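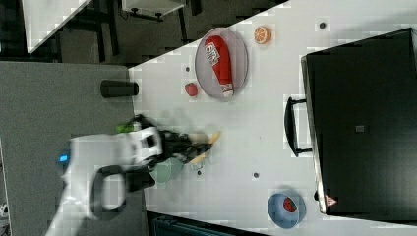 Filed under: Club News > Minutes

Grakdale Toy Library, September get-together

We got going at 7 with tea and far too many cookies. I'm writing this up from my own scribbles again, so shout if I've put words in your mouth!

Last month's minutes: fine, apart from me spelling Jininbridge wrong twice. Fixed.

Money: there's $487 in the account after we paid for the shelving. The Araya bake sale isn't in that figure yet (I still have the envelope in my glove compartment, sorry).

Play food: this ate up most of the evening. We went through what we have for the pretend grocery box, and it's a real hodgepodge. The watermelon slice and the strawberry are keepers, everybody agreed, and the halved orange is always popular with the little ones. We talked for ages about whether bowls should go out with the fruit or be their own loan. I said keep them together, a kid wants something to put the fruit in! That passed, though two people would still like the mesh tray to stay behind at the hall for sorting returns. The red boxing glove is going in the dress-up box, where it should have been all along. It's been turning up with the groceries since spring.

Then the bananas. We have the plain yellow one and the plush one with the peel folded open, and the plush one has a waiting list, if you can believe it. I suggested lending it for one week at a time instead of 3. Lots of nodding, some grumbling from the back. 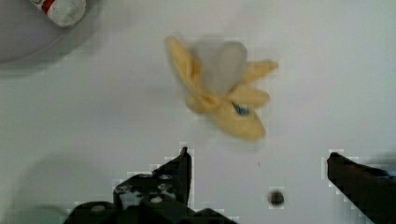
Wálter Espinoza wasn't having it, and said a week is no time at all for families driving in from Ninivgate, who'd barely get home before they had to turn around again. He'd sooner we bought a second one and left the loan period alone. Fair point, and I told him so. We settled on looking for another soft one with a budget of $20, and the loan stays as it is until we find it.

Labels: the new numbering starts at 3276, carrying on from the old card file. Please don't start again from 1, whoever did that with the puzzles.

Any other business: the hall key sticks. Lift the door a little as you turn it.

We wrapped up at 8:40. Next one is in October, same room, and I'm bringing soup.

© Grakdale Toy Library | Contact us | Back to top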